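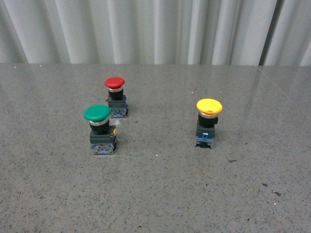

Section 2: Setting Up the Femdale Tabletop Dehumidifier

Read this section all the way through before you plug the unit in. Set-up takes one person and no tools. If the unit was carried or stored on its side, stand it upright overnight before first use.

The Femdale is made for closed rooms up to 3,375 cubic feet. In a larger room it will run without stopping and may never reach the level you set.

What is in the box

Dehumidifier with power cord attached
Water tank with lid and float
Washable dust screen (fitted)
Odor filter, part 574 (in sealed bag)
Drain hose and clamp

Preparing the unit

1. Remove all packing tape, including the strip over the tank handle. Pull the tape slowly to avoid lifting the finish.

2. Slide the tank straight out toward you. Take out the foam block underneath the float and throw it away. The unit will not start if the foam is left in.

3. Check that the float moves up and down freely. Do not bend the float arm.

4. Open the side door and unclip the dust screen. Put the odor filter behind it with the arrow pointing into the unit, then clip the screen back in place.

Note: Leave the filter sealed until you are ready to use it. Once the bag is open the filter begins to wear out, whether the unit is running or not.

5. Slide the tank back in until it clicks. The TANK light goes off when the tank is seated. If the light stays on, take the tank out and check that the lid is flat. 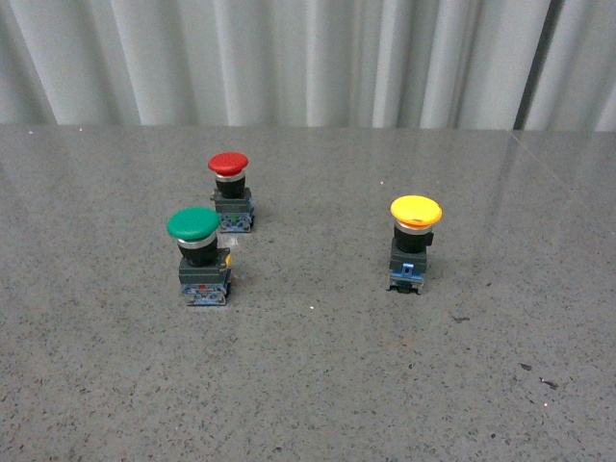

6. Choose a firm, level surface that can carry the weight of the unit with a full tank. Keep it away from sinks, heaters and direct sun.

7. Plug the cord into a grounded wall outlet. Do not use an extension cord or a power strip.

Caution: Do not lift or tilt the unit while there is water in the tank. Empty the tank first.

Clearance

Leave 13 inches of open space behind the unit and the same above it.

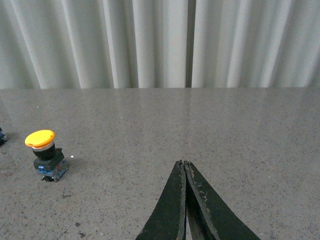
Room air is drawn in through the grille on the back panel and blown out at the top. Anything soft that hangs near the grille can be pulled against it, and the unit will overheat and shut off. Watch for curtains in particular. Where one drops to the back edge of the table, as in the picture, bring the unit forward until the full clearance is met, or use a different table. Blinds and tablecloths need the same care.

First run

1. Close the doors and windows.

2. Press POWER. The fan starts at once. The compressor starts a few minutes later - this delay is normal and protects the motor.

3. Press LEVEL until the display shows the humidity you want.

4. Let the unit run for a full day before changing the level. Little water may collect in the first hours while the walls and furniture dry out.

If the display shows E2, unplug the unit, clear the rear grille and wait 30 minutes before plugging it in again. If the code returns, stop using the unit and contact Harkine Service.

For use with the drain hose, go to Section 3.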